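Zuerst die Hand, dann der Arm
Meinung – 7.3.26

Wer in einer Gemeinschaftswerkstatt einen Roboter bauen will, fängt fast immer mit dem Arm an. Der Arm sieht nach Roboter aus, er lässt sich herumzeigen, und die Bausätze sind inzwischen so weit, dass nach zwei Wochenenden etwas auf dem Tisch steht und sich bewegt. Danach kommt meist ein Greifer aus der Restekiste dran, und danach kommt meistens nichts mehr. Ich halte diese Reihenfolge für falsch und will begründen, warum man mit einem Greifer in der Hand beginnen sollte, also mit einem Werkzeug, das ein Mensch führt und das dabei mitschreibt.

Zur Vorgeschichte: In der Werkstatt, in der ich baue, lief bis Februar ein Projekt namens Kulico. Sechs Achsen, gedruckte Gelenke, Riemenantrieb in den unteren drei. Die Mechanik war ordentlich. Tiruwork Chala hatte die Lager der Grundachse vorgespannt und das Spiel am Flansch auf ein Maß gebracht, mit dem man leben konnte. Trotzdem hat Kulico in seiner ganzen Laufzeit keine einzige Aufgabe erledigt, die jemand hätte erledigt haben wollen. Wir haben Bahnen gefahren und Wiederholgenauigkeit gemessen. Wir wussten sehr genau, wo der Flansch steht, und sehr wenig darüber, was am Flansch passieren soll.

Dabei entscheidet sich fast alles auf den letzten Zentimetern. Ein dünnwandiges Gefäß verformt sich, bevor der Motorstrom sichtbar ansteigt. Ein Löffel liegt flach auf der Platte, und die Backen kommen nicht darunter. Ein Stecker sitzt schief, und der Greifer müsste nachgeben, wo er steif konstruiert ist. Keines dieser Probleme wird durch einen besseren Arm kleiner. Sie werden durch Backengeometrie, Belag, Öffnungsweite und Nachgiebigkeit kleiner, und das alles kann man untersuchen, ohne einen einzigen Achsregler in Betrieb zu nehmen.

Das Verfahren ist bekannt und in seiner Grundform schlicht. Man baut den Greifer so, wie er später am Arm sitzen soll, gibt ihm einen Handgriff mit Abzug, setzt eine Kamera darauf und einen Marker, über den sich die Lage bestimmen lässt. Dann arbeitet man damit. Jede Bewegung ergibt einen Datensatz aus Bild, Öffnung und Pose. Wer zwei Hände braucht, baut zwei Stück.

Gegen dieses Vorgehen werden in der Regel drei Einwände vorgebracht. Der erste lautet, das sei gar kein Roboter. Das stimmt und stört mich nicht. Der zweite lautet, ein Mensch kompensiere mit dem Handgelenk alles, was am Greifer schlecht ist, und man merke die Fehler deshalb erst am Arm. Der Einwand ist ernster. Er trifft zu, solange man nur auf den Erfolg schaut. Wertet man die Posen aus, sieht man die Kompensation sehr deutlich: Das Handgelenk kippt jedes Mal an derselben Stelle, der Anlauf wird abgebrochen und wiederholt, die Backen schließen zweimal. Nach 50 Durchläufen mit einer schlecht gewählten Backe hat man außerdem einen schmerzenden Unterarm, und der ist ein brauchbares Messinstrument.

Der dritte Einwand kommt von Kgomotso Ndlovu, die in der Givcombe-Gruppe an Reglern arbeitet, und er ist der beste. Ein Mensch bewegt sich innerhalb seiner eigenen Kinematik. Was mit Schulter und Ellbogen bequem geht, kann für einen kleinen Tischarm außerhalb des Arbeitsraums oder nahe an einer Singularität liegen. Die Daten sind dann sauber und nutzlos. Meine Antwort darauf ist unspektakulär: Man muss den Zielarm kennen, bevor man aufnimmt, und die Aufnahmen gegen sein Modell prüfen. Wir verwerfen dafür einen spürbaren Teil. Gebaut sein muss der Arm zu diesem Zeitpunkt nicht, eine Kinematikbeschreibung genügt.

Bleibt die Frage nach der Werkbank. Viele räumen für solche Aufnahmen alles weg, hängen ein Tuch auf und stellen die Beleuchtung fest ein. Für die Kalibrierung ist das richtig, für alles Weitere halte ich es für einen Fehler.

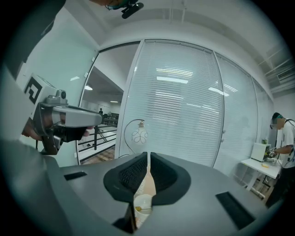 Ein Raum, in dem noch andere arbeiten, liefert wechselnden Hintergrund, Reflexe und Bewegung am Bildrand, und genau damit muss das System später zurechtkommen. Der Preis ist eine höhere Ausfallrate bei der Markererkennung. Spiegelnde Flächen sind dabei lästiger als Unordnung. Wer die Belichtungszeit fest vorgibt und den Marker matt druckt, hat den größeren Teil des Problems erledigt. Den Rest fängt die Filterung auf, sofern die Lücken kurz bleiben.

Zu den Backen noch ein Wort, da ich dort am meisten Zeit verloren habe. Glatter Kunststoff ist unbrauchbar. Weiches Silikon greift gut, zieht aber Staub an und verhält sich nach einem Tag Werkstattbetrieb anders als am Morgen. Strukturierte Beläge sind der vernünftige Kompromiss. Bei Coetzee, unserem zweiten Entwurf, lassen sie sich mit zwei Schrauben wechseln, und ich würde heute keinen Greifer mehr zeichnen, bei dem das nicht geht. Der Vorgänger Trumbridge hatte verklebte Beläge. Jeder Wechsel kostete einen Satz Backen und einen neuen Druck, samt erneuter Vermessung der Öffnungsweite.

Unser Ziel sind 1000 verwertbare Durchläufe mit unveränderter Mechanik. Erst danach wird über den Arm gesprochen. Möglich, dass es wieder Kulico wird, die Grundachse liegt noch im Regal. Der Flansch müsste neu, das Lochbild passt nicht zu Coetzee.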